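Posted 24/04/2018

Likside Dive Center is hiring two assistant scuba instructors for the summer season. The jobs start in the first week of June and run through the end of September. Both are full time and both are based at the Markley shop, with boat days out of Catel. 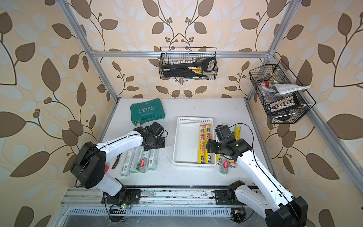
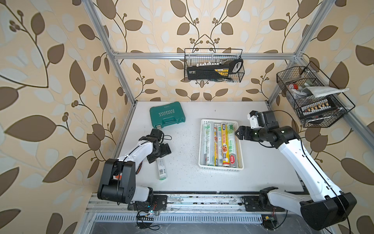
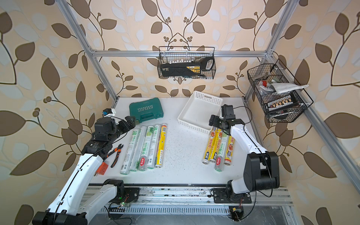 Patterned wallpaper and a white tabletop in all three.

## The work

You will assist on open water and advanced courses, lead guided dives for certified divers, and help with pool sessions on weekday evenings. On days with no students you will be in the shop filling tanks, rinsing and checking rental gear, and answering the phone. Expect five days a week, with at least one weekend day. Zewditu Yimer makes up the schedule and posts it two weeks ahead.

Boat days start at 6:15 a.m. at the dock. We run one boat, the Assefa, and the assistant instructor on duty loads and unloads it with the captain. Tanks are heavy and there is a ramp.

## What you need

- A current divemaster or assistant instructor certification from any recognized agency
- Current first aid, CPR and oxygen provider cards
- A dive medical signed within the past year
- Liability insurance in your own name before your first day
- Your own mask, fins, computer, exposure suit and regulator, with service records for the regulator
- Age 21 or over (you will be driving the shop van)
- A valid driver's license

Logged night dives and some experience in low visibility are a plus. The lake side of Catel is often under ten feet of visibility in July. Spanish is useful but not required.

## Pay and housing

Pay is $1,110 every two weeks before taxes, plus a share of boat tips. Air fills are free, and staff get 20 percent off gear and repairs. A shared room over the shop is available for one of the two hires at no charge. Tell us in your application if you want it. The room has no kitchen of its own, but there is a microwave and refrigerator downstairs.

Pets can't stay in the room.

## How to apply

Send a resume, copies of your certification cards, and a short summary of your last season's diving to Mulugeta Belay at the shop, by mail or in person. Put the total number of logged dives at the top of the page. Please don't send original cards.

We will call the people we want to meet. Interviews are in two parts: a talk at the shop with Mulugeta and Feven Workneh, then a pool check with Fuad Birhane on the same day. The pool check covers a timed swim, a tired diver tow, and the basic skills done at demonstration speed. Bring a swimsuit and your own mask and fins. We supply everything else for the check.

If you worked for us before, you still need to apply, but you can skip the pool check.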